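How to set up a small snack shelf at your reception desk

My name is Bindu Kotian and I take care of the front desk in a shared office called Flimgate. Before this I worked in a guest house, and there also we had a little corner where people could buy a chocolate or a toothbrush late in the evening. Many persons ask me how to start such a corner, so I write down the way we do it.

Choose the place first

Put the shelf where the person at the desk can see it without standing up. Keep it away from the window. Chocolate does not like the sun, and also in November the heating under a window can make it soft. Leave free space beside it for people to put down a bag or sign a paper.

Choose what to sell

Begin with few things. I started with too many kinds, and after two months I had to throw away the ones with nuts and dried fruit which no guest wanted. Now I keep candy bars, small boxes and packets that can be opened with one hand, and I ask the people in the building before I add something new. Ju-won Ham from the second floor wanted rice crackers, and they sell better than I expected.

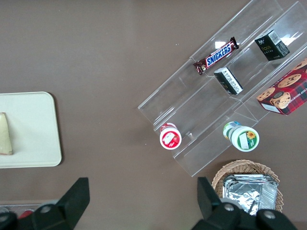 Put the tall things in the back and the flat things in the front. It sounds very simple, but when you fill the shelf in a hurry you forget it, and then the back row is never sold. Turn the name to the side where the customer stands. When new stock comes, move the old pieces forward and put the new ones behind them.

Prices and payment

Write one price list and put it in a standing holder. I do not like price stickers, they leave glue on everything. We have only three different prices, so the counting in the evening is quick. For payment we use a cash box with a lock and a printed code for the phone. Empty the cash box every evening, even when there is little inside.

Keep a notebook

I write the date, what I bought, and what I paid. Our accountant Ebbe Strömberg wanted a computer table, but the notebook stays at the desk and everybody can write in it. Every 7 days I compare it with the shelf. If something is missing, I first look under the desk.

Cleaning

Take everything off and wipe the shelf with a soft cloth and warm water with a drop of dish soap. Do not use glass cleaner on plastic, it can make it cloudy. Dry it with a second cloth before you put the goods back. Look at the dates on the packages at the same time, and take out what will expire in the next two weeks. We put these in the kitchen for free.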